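Stop boiling your corn to death

I grew up in a house where corn went into the water at five and came out whenever somebody remembered it. We ate it with a heap of butter and so much salt that your lips stung, and I figured that was just what corn tasted like. Then one July I stayed with my friend Liv Magnusson, who dropped hers in, set the table, and pulled it right back out. I thought she'd lost her mind. I had four ears that night!

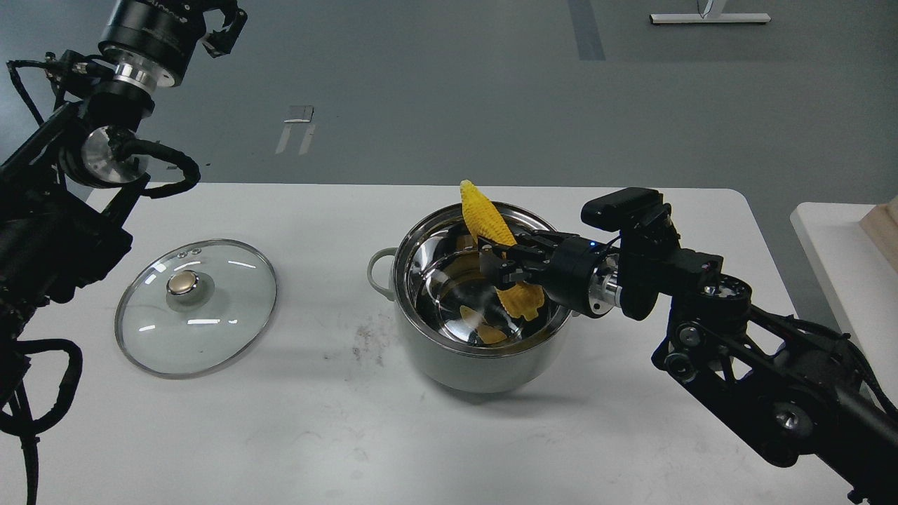
So here's my big opinion, and I've lost arguments over it at more than one cookout: most of us cook summer vegetables way too long, and we do it out of habit. Good fresh corn wants around 2 minutes in boiling water. My uncle Eskil gives it 12, and he'll tell you anything less is raw. I love the man, but his corn tastes like the pot.

I also think we fuss too much over gear. A store near me has a corn steamer for 60 dollars (sixty! for a thing you'd use one month a year). You need a pot that's deep enough and a lid that fits, and you probably own both already.

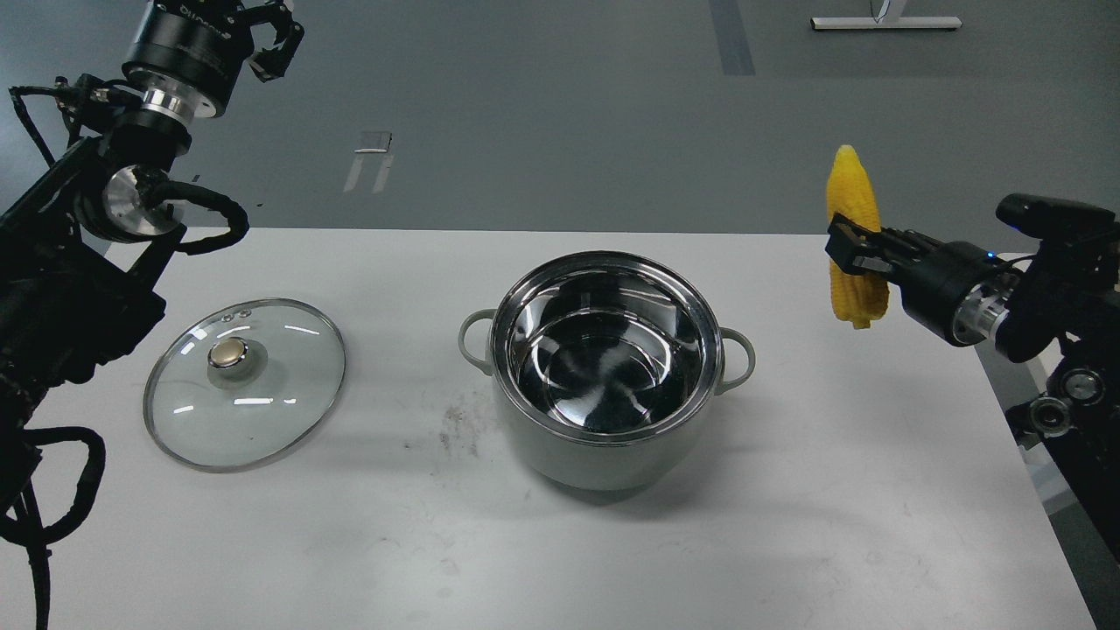 A two-handled pot and its glass lid.

People ask about salting the water, and I've gone back and forth. These days I skip it and salt at the table, mostly so my mother-in-law can have hers plain. Sugar in the water is where I get cranky. If the corn needs sugar, you bought it too late, or it sat in the fridge all week while you made other plans. Buy it the day you want to eat it — that does more than any trick I've ever read, and I've read a lot of them.

The stand out on the Lunde road picks in the morning and is usually sold out by noon, so I go early and grumble about it the whole way there.

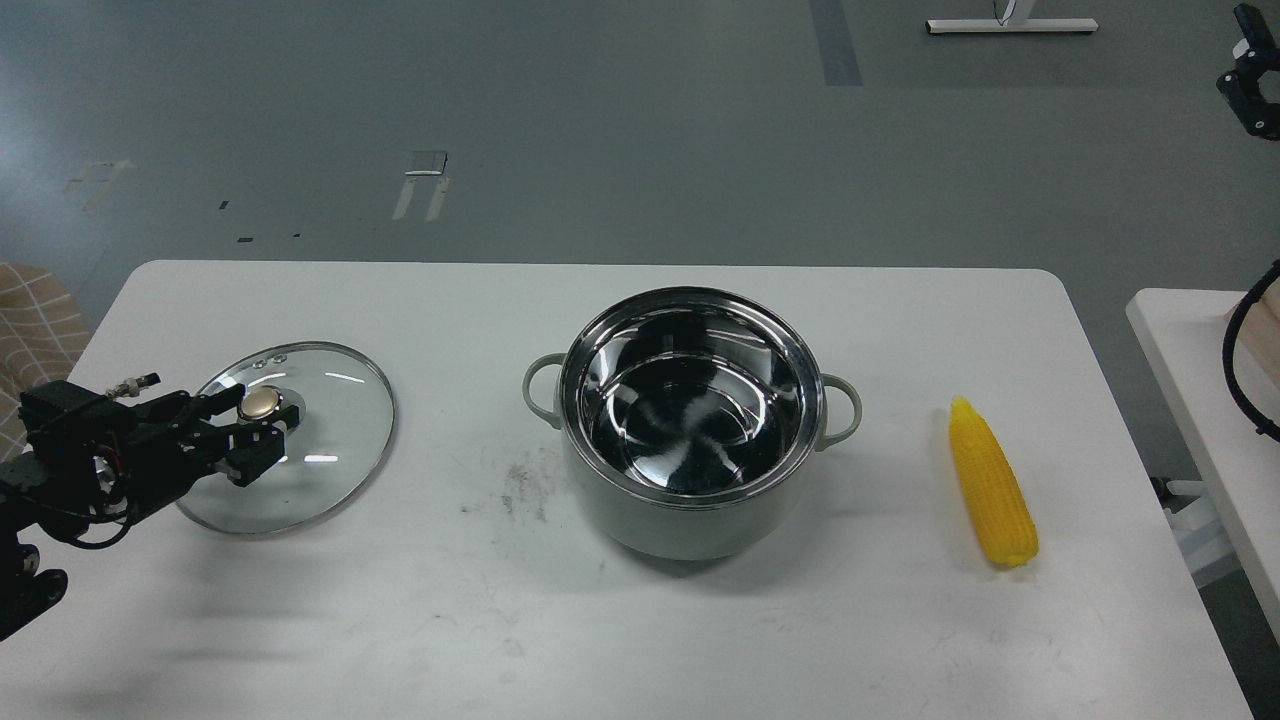 What about the grill?

Fine, I'll give you the grill. Char is lovely, and I won't turn down an ear with lime and chili on it. But I still want the first ones of the year boiled, quick, with a little butter and my elbows on the table. Eskil can have the grill and all the time he wants.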